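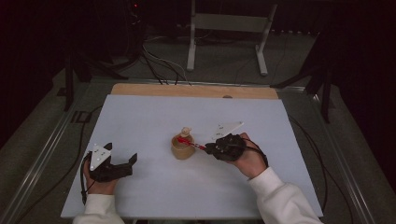 4. Evaluation of the Plemix hand-held gripper kit

Print this article | E-mail this article

Category: Robotics / Data collection tools / Product evaluation

4.1 What was supplied

The Plemix kit is sold by Vellmont as a way of recording two-handed tasks without a robot present. It comes as a pair of hand-held grippers, two marker plates, the cables and a licence for the Clovlow recording software. The operator works the jaws by squeezing the handles, and the software logs the position of each plate together with the opening of each pair of jaws. The recordings are then used to train a policy for a two-armed robot fitted with the same fingers.

Our kit was bought at list price in March. Vellmont had no part in the tests and did not see this section before it was submitted. One spare plate was sent free of charge after we reported a loose fixing screw, and we mention it for completeness.

4.2 Set-up

All recording was done on a white board laid flat on a work table with metal rails along its sides. Figure 4 shows the cup task, with both grippers over the board. Each carries a white triangular plate with small dark dots, and the one in the right hand is holding a slender red object at the opening of a tan cup. The left gripper is open and holding nothing.

The supplier's guide asks for a matt work surface and we would treat this as a firm requirement. A first attempt on a glossy table top gave frequent tracking errors whenever a plate was tipped towards the surface. The guide also recommends plain sleeves. We tried both plain and checked ones and found no difference worth reporting.

Calibration took longer than expected. The software asks the operator to move each gripper slowly through a set of poses, and it rejects the whole set if one pose fails. On a Wednesday afternoon session this meant starting again 6 times before the right gripper was accepted. Later sessions went more smoothly once we had learnt to keep the plate facing upwards through the turn.

4.3 Cup task

The cup task was chosen to test fine placement near an obstacle. The operator brings a thin object to the mouth of a cup that already has a small bottle standing in it, places it inside and lets go without knocking the bottle over. The bottle top stands above the rim, so there is little room to come in from directly overhead. Most of our operators settled on a low approach from the right. The left hand is free to steady the cup if needed.

We recorded 137 attempts by two operators, of which 33 were thrown out. Nearly all of the rejected attempts were lost to gaps in tracking, and the remainder were operator mistakes such as dropping the object early. The gaps came mostly when the two hands were close together and one plate passed in front of the other. The software marks such gaps in the log but does not say which plate was lost, and we had to find this out by replaying each file.

Jaw opening was recorded well throughout. Jamila Bhattacharjee compared the logged values with caliper readings at five settings and found a largest error of 2 mm, at the widest setting. For thin objects the error was too small to matter to the task.

4.4 Handling

Both operators found the grippers comfortable for short sessions. After a longer session the weight of the plate on top began to tell, and the wrist tended to roll outwards. This shows up in the data as a slow drift in the resting pose between the first and last attempts. Operators should rest between blocks.

The cables were the main complaint. They are thin and flexible, but they leave the gripper close to the hand and can brush against objects on the board. Dušan Pavlović taped his along the forearm, which helped on the left side. On the right it restricted the turn of the wrist and he went back to leaving it free. A cable outlet further back on the handle would be a simple improvement - the older Thaler unit we used in earlier work had one and gave no trouble of this kind.

The finger pads are fixed with two screws each and can be changed in a few minutes. We used the standard pads for everything reported in this section. The softer pads sold as an extra gripped smooth objects better but wore quickly at the tips.

4.5 Suitability

For table-top tasks of the sort tested, the kit gives usable recordings at a lower cost than a pair of leader arms. We would not recommend it at present for tasks in which the hands must cross, or in which one hand works for long behind the other. Section 5 reports how policies trained on the accepted attempts behaved on the robot.

Search this journal Enter keywords Go Advanced search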